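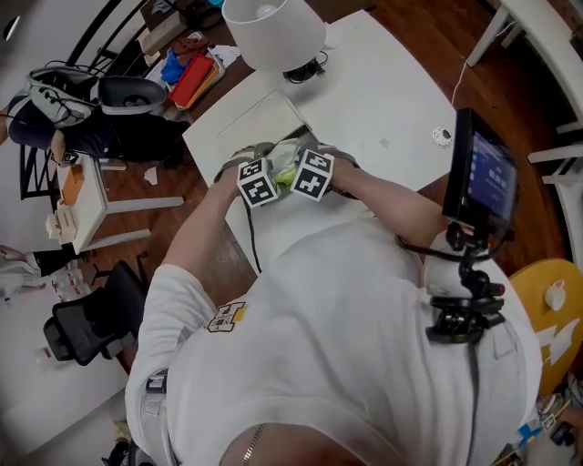
Issue 6, May

Hand tracking build: frequently asked questions

Many of you write to me about the cloth folding project, and the letters contain mostly the same questions. I collected them in one place. If your question is missing, leave a note in the box by the door of the workshop or write to the Drinis list.

What is the goal of the project?

We want to teach two small arms, which we call Ullon, to handle a piece of cloth. First a person does the work with the hands, and we record how the hands move. Later the arms try to repeat it. At the moment the recording part is good and the arms part is slow.

Why are there cubes on the hands?

Each cube has black square patterns printed on white. The software finds the patterns and calculates where the hand is and how it is turned. We wear one on the back of each hand, held with dark gray straps. One flat marker was our first attempt. It was lost from view each time the wrist turned.

Can I print the cubes on a normal printer?

Yes, on matte paper. Glossy paper reflects the ceiling light and the pattern disappears for the software. Cut the faces with a sharp knife, because the border of the pattern must stay straight. Oluf Kirkegaard has the template file and he will send it to you.

Do I need the screen on the shoulder?

It is not necessary, but I recommend it. Before we had it, Rosalba Pagano had to sit at the laptop and call to the person at the table when a marker was lost. Now the screen is on a jointed mount on the right shoulder and you can look at it yourself. Please tighten all knobs before you bend over the table. Mine came down on a Tuesday and the corner has a crack since then.

How should the cable go?

Along the inside of the forearm. Leave enough length that you can stretch the arm fully to the far side of the table. If the cable pulls at the strap, the cube moves on the hand and you must calibrate again.

Which cloth is best?

Something soft, in one light color. We use a pale yellow-green one. With a striped cloth the arms had big difficulties to find the edge. Do not iron it. A crumpled cloth is a better start for the exercise.

Must the table be empty?

No. Keep free the part where the hands work. A lamp at the far edge can stay, only do not move it between two recordings of the same series.

How many recordings do you have?

The archive has 2,917, and 1,577 of them passed the check by Hammad Yousafzai. The others have a lost marker or a hand which left the view for too long. We do not delete them. For a first try at home 500 is enough to see if your settings are correct.

What does the name Prerero mean?

It is only the name of the program that plays the movements back. Danish Lodhi chose it and he does not want to explain.

My recording shakes. What is wrong?

Check the strap first. In most cases it is too loose. After this check that the faces of the cube are glued flat.

Can I come and try it?

Yes, in the evening after 6. Write to Nusrat Sial before, so that the straps are charged and the table is not taken. Wear a shirt with loose sleeves, it is easier with the mount.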